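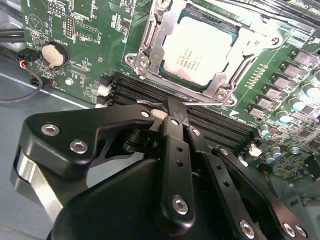
Rules for running an arm inside an open computer case, the short version. I wrote these up after our second bent latch at Stollura and they've been on the cell door since May. Most of the damage we get is from the gripper body, not the fingertips, so plan for the whole hand. With the links down at the edge of the memory slots like that, the tip is only a small part of what can hit something. You've got slot latches at both ends, a row of capacitors off to the right, and the big housing coming in behind it all. Pick your approach before you pick your grasp.

Before you start

Power cord out. Out of the wall, not just switched off at the back. Then wait. The cell sheet says 10 minutes, use the cell sheet.

The coin cell stays live even with the cord out. Treat the battery holder as a keep-out zone and don't let metal near it.

Ground the case AND the gripper. Check both straps with a meter, write the reading on the sheet. A strap that looks clipped on doesn't count.

Loose cables. Tie back whatever you can, unplug what you can't. Thin black cable along the case floor is easy to miss on the wrist view so look in with your own eyes too.

Setting limits

1. Teach the keep-out boxes first. Socket lever arms, capacitors, battery, pin headers, any cable you couldn't move. Leave 4 mm of clearance on each. Measure from the widest part of the gripper, which is usually a linkage with the fingers open, and check it again closed becuase the shape changes.

2. Speed inside the case is 10 mm/s max. Outside the case use the normal cell limit. No blending between the two, full stop at the rim.

3. Contact force limit: 3 N for anything that isn't an insertion. Insertions get their own limit, set per part and signed off by Wissam Rizk. Don't borrow the number from another job.

4. Straight up on retreat. Always. No sideways move until the lowest point of the hand clears the tallest thing on the board.

Dry run

Scrap board, same height, same clamps. Walk the path in manual with a thumb on the enable switch, then once in auto at reduced speed. 14 clean cycles before a good board goes in. If you touch anything you start over at zero. Yes, a brush counts.

Check screw heads on the links while you're there. Paint mark across each one so you can see if it has turned. A screw dropped into a memory slot is a bad afternoon.

Never do this

Don't jog the arm with the socket load plate open. Close it or put the cover on.
Don't push on memory slots from one end to "see if it's seated".
Don't reach in while the drives are on, even if the arm is parked.
Don't clear a force fault and hit resume. Back out by hand, look, then rerun from the rim.

After

Photo of the board, photo of the fingertips, both into the Onum folder under the job number. Note anything that faulted, even if you think it was nothing. Straps come off last.

The Erisholm cell has a different hand with a wider housing, so thier clearances are not ours. Ask before copying a program over. Limits sheet for that one is still being redone, will link it when I have it.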